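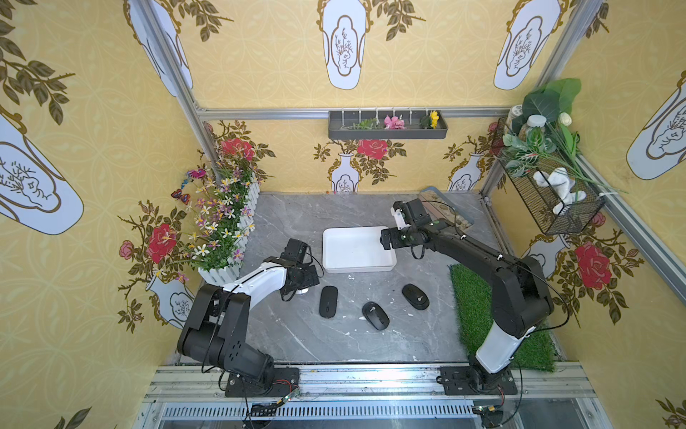
Wall text or no wall text for a two-person show

Posted in: Exhibitions and Project Spaces

tallowpress
2019-04-22

We have a two-person show opening in September at Mindwood and we are stuck on the wall text. The space is one long room with a smaller room behind it. There will be eleven works, mostly drawings and a few cast pieces, and one sound work in the back.

My co-exhibitor wants nothing on the walls at all. No titles, no names, no introduction by the door. I would like at least a short introduction and a numbered list on paper. The space says it is up to us but they want to know by the end of next month so they can book the vinyl cutter.

What have other people done, and did you regret it?

ninefold
Numbered sheet, always. People can pick it up or leave it. It costs you a few pages of printing and it keeps the walls clean, so your co-exhibitor gets most of what they want.

The introduction is a separate question. Who would write it? If it's the two of you, write it early. The ones written in the last week are the ones that say the work "explores" something.

harrow_lane
I would go with nothing. We did a show at Tonden two years ago with no text in the room. There was a folder at the desk for anyone who asked. People stayed longer in front of the work and they talked to each other more. When there is a panel by the door everyone stops there first and makes a little traffic jam, then walks through fast checking the work against what they just read.

ninefold
How do you know they stayed longer?

harrow_lane
I was sitting there five days a week for a month. I also sat the show before it, which had a long panel. It isn't science but I had a lot of time to look.

grommet
I saw the Tonden show. I liked it but I had no idea which works were by whom, and I still don't. I asked for the folder and the person at the desk had to go look for it. If you take the text off the walls then whoever is at the desk has to be ready to do that job.

harrow_lane
Fair. The folder was mine and it did tend to wander into the office.

tallowpress
The desk is a problem for us. Mindwood is only staffed on Saturdays. The rest of the week the people in the studios upstairs let visitors in and then go back to work. So anything that depends on a person being there won't hold up.

On who did what: my co-exhibitor would be happy for visitors not to know. I would not. We have been working in the same building for a long time and I think the drawings look closer to each other than they are.

plainweave
Then that is the disagreement you need to settle, and the wall text is just where it came up. If one of you wants shared authorship and the other doesn't, you will hit the same thing on the poster, the price list and the documentation.

ninefold
Agree with plainweave. What does the poster say right now?

tallowpress
Both names, alphabetical, same size. Neither of us had a problem with that.

plainweave
Good. So the names are public. You're only talking about attribution work by work.

ossuary_b
I'll give the visitor's side. I write short reviews for a local listings site. If there is no sheet I will probably still come, but I can't write about a drawing if I don't know what it's called or who made it. I have emailed spaces afterward for a list and gotten an answer after my deadline. More than once I've dropped a show from the column for that.

I don't need an introduction and I'd prefer not to have one. I need title, year, material, size, name.

harrow_lane
I don't think artists should set up a room for the person writing the review.

ossuary_b
Nor do I. I'm saying put it on paper, or put it on the website, and link it from the front page. It doesn't have to be in the room.

mk_pell
Does anyone have costs? We had a quote for vinyl last year and I was surprised. It was 150 for an introduction panel, and that was without installing it. Printing the same words on a sheet of good paper and pinning it up cost us almost nothing, and it looked better to me. Vinyl has a kind of museum voice that doesn't suit a small room.

grommet
150 is low. You also have to get it off the wall after. On fresh paint it will pull some of the paint with it. Give the wall a couple of weeks before you put anything on it.

mk_pell
We pinned ours so I can't say. I'd believe it.

ferrule
I run the printing at Grovex, so take this as coming from someone who sells paper. For a small show get a single folded sheet. Front: title of the show, names, dates. Inside: plan of the room with numbers, list of works. Back: the text, if there is one. Don't staple anything. People fold it and put it in a pocket and that is fine.

Print more than you think. The last two-person show we handled went through 723 sheets in four weeks and the first run was 84. They had to reorder twice, and each small run costs more per sheet than doing it in one go.

tallowpress
That's useful. 723 is a lot more visitors than we would get, I think. We had maybe half that last time.

ferrule
Sheets aren't visitors. Some take two, some take one and leave it on the windowsill. Collect those and put them back.

ninefold
One thing about the plan. Finish hanging before you number it. I have been handed plenty of plans where number 6 had moved to the other room.

harrow_lane
This is another argument for no plan.

ninefold
It's an argument for printing on the Thursday.

lowtide44
I'll disagree with most of this. I think a text can be part of the show. The two of you obviously have different ideas about it, and that's more interesting to me than either solution. Why not put the conversation up? A page each, or the emails as they are. At Gkikas there was a show where the only text was the letters the two artists wrote while planning it, 1587 words on one sheet of newsprint, with all the arguments about lighting left in. I read the whole thing standing up and then went around again.

plainweave
I saw that one too and had the opposite reaction. It felt like reading someone's mail, and the letters got more careful toward the end, when they must have decided to publish them. If you do it, use what you already wrote before you had the idea.

lowtide44
I didn't notice that, but I can see it. The lighting part was early on.

ossuary_b
Did the letters say who made what?

lowtide44
Not directly. You could work it out.

ossuary_b
Then I'd have left it out of the column.

grommet
Whatever you decide, please make the type big enough. Ten point gray on white in a dim back room is no use to me. I'm at the age where I hold the sheet out at arm's length.

tallowpress
Noted, the back room will be fairly dark for the sound piece so the list will have to be readable before people go in.

I showed my co-exhibitor the thread. They are against publishing emails and so am I. They will accept a folded sheet with a plan if it stays off the walls, with no introduction, and if the names come last in each line after the material. I can live with that. We still don't agree on titles. Four of theirs are untitled and they don't want the word "untitled" printed, just a blank.

ninefold
A blank will look like a mistake. Put a dash.

harrow_lane
Leave the blank.

ferrule
From the printing side, if you send a file with a blank in the title column, tell whoever prints it that the blank is meant. We would call you to check, and that holds up the job by a day.

tallowpress
OK, will do. I'm meeting Mindwood on Friday and will tell them no vinyl.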